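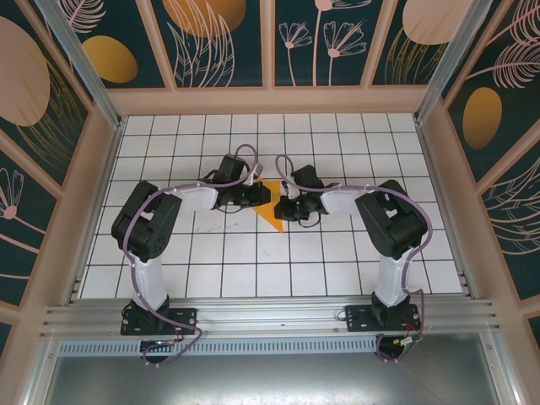 Why do the two cameras drop off the wifi every night and come back by themselves in the morning?

The router is moving them to a different channel after midnight, and the cameras don't follow it. It took me most of a week to get that far, so I'm writing it all down before I forget the order of things.

## December, notes on camera dropouts

Setup as it stands: two battery-free indoor/outdoor cameras on the Dreriddale building, one over the side door and one over the bike rack. Both on 2.4 GHz, both on the guest network. Router is in the hall closet. The side door camera is 3 meters from it through one wall. The bike rack one is farther and has brick in the way.

Symptom: the live view sits on "connecting" and then times out. Starts a little after 1 am most nights. Recordings stop at the same time. Status light on the camera stays solid, so the camera thinks it is fine.

What I had wrong at first: I blamed signal strength. The near camera drops as often as the far one, and that should have told me something on day one. Moved the router up a shelf anyway. No change.

Then I blamed the provider. Malsha ran a speed test from the closet at 1:20 am while both cameras were down and got 200 down, no packet loss on the ping. Her phone was on the same guest network. So the line was up and the wifi was up, and only the cameras were gone.

### Things tried

- Power cycled both cameras. They come back in a minute or so, then drop the next night.
- Swapped the power adapter on the side door camera with the spare from Sororstead. Same.
- Fixed IP addresses for both. Same. Left it that way, it makes the log easier to read.
- Turned off the "smart connect" option that merges the 2.4 and 5 bands under one name. This helped a little. The bike rack camera stayed on for two nights and then dropped on the third.
- Firmware: side door was current, bike rack was one behind. Updated. No difference I could see.

Mizanur suggested turning on the router's system log and sending it to the old desktop, as the router only keeps a few hours by itself. Did that. First night's log was useless because the clock on the router was off by five hours (wrong time zone, probably since the swap). Fixed the clock and ran it again.

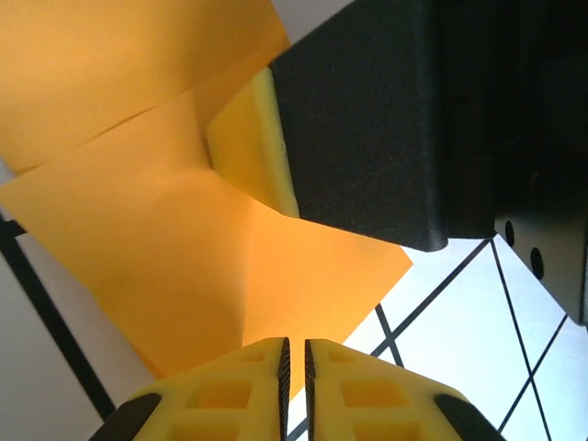
Second night's log is the good one. At 1:04 the router does an automatic channel scan and goes from channel 6 to channel 11. Phones and laptops reconnect within seconds. The cameras show a deauth, one try each to rejoin, and then nothing until the router scans again at 6:30 and goes back to 6. Then both rejoin right away.

Checked against the gaps in the recordings for the last 5 nights. The drop matches a channel change on four of them. The other one has no recording gap and no channel change, so it fits too.

What I don't understand is why the cameras only try once. Clementina thinks they save the channel along with the network name to speed up the rejoin, and only do a full scan on a cold boot. That would explain why a power cycle brings them back on 11. I haven't found it written anywhere. Wrote to support at Astholm and got the reply about moving the camera closer to the router.

### Current settings

- 2.4 GHz channel set to 6 by hand, auto off
- Channel width 20 MHz only (was 20/40)
- Smart connect off
- Nightly "optimize" job off - it is on a separate page from the channel setting, under Maintenance, and it will override the fixed channel if left on. Lost a night to this.
- Log still going to the desktop, folder `camlog`

Three nights since, no drops on the side door. Bike rack had one short gap of 40 seconds at 3:15, nothing in the log around it. Could be plain weak signal through the brick. Leaving it alone for now so I only change one thing at a time.

### To do

- Ask Prapai whether the Wanigasekara site has the same router. They had complaints about the gate camera in the fall and put it down to rain.
- Return the spare adapter.
- Check whether the neighbors are crowded onto 6. If so try 1, but do it in the daytime and power cycle both cameras after.
- Bring the bike rack camera inside for one night next to the side door one, if the gaps keep up.
- Silvana wants the recordings kept longer than now. Separate job, needs a bigger card first.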